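"El número bueno siempre es el del laboratorio"

Mingxuan Fan lleva tres años enseñando a un brazo robótico a coger cosas que ceden, y lo primero que pide es que no se escriba la palabra "revolución". Su grupo, en Gondville, acaba de presentar Voneck, un método que estima la deformación de un objeto blando a partir de la cámara de la muñeca, sin sensores de tacto. De 1.000 agarres de prueba, 865 se dieron por válidos.

Le pregunto qué significa "válido". Se ríe un poco. "Que el objeto sigue entre los dedos a los cinco segundos. No decimos que el agarre sea útil." ¿Y con eso se puede fregar un plato? "No. Fregar es otro artículo."

El sistema se entrenó con 4.000 demostraciones teleoperadas, la mitad con esponjas y trapos. Con objetos que no había visto, Fan reconoce que el resultado baja, aunque la cifra no figura en el resumen. "Está en el apéndice", dice. Le hago notar que los apéndices se leen poco. "Ya. Nos lo dijo también un revisor."
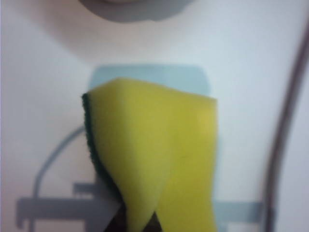

Queda la cuestión de la luz. Todas las pruebas se hicieron en la misma mesa y con las mismas lámparas, y el método depende de lo que ve la cámara. Brondden, la empresa que financia parte del trabajo, habla ya de cocinas industriales. Fan prefiere no poner fecha: "Yo no he metido el brazo en ninguna cocina de verdad. Cuando lo haga, pregúnteme otra vez".

El código se publicará en junio. Los vídeos de los fallos, de momento, no, y Fan dice que lo está discutiendo con sus coautores.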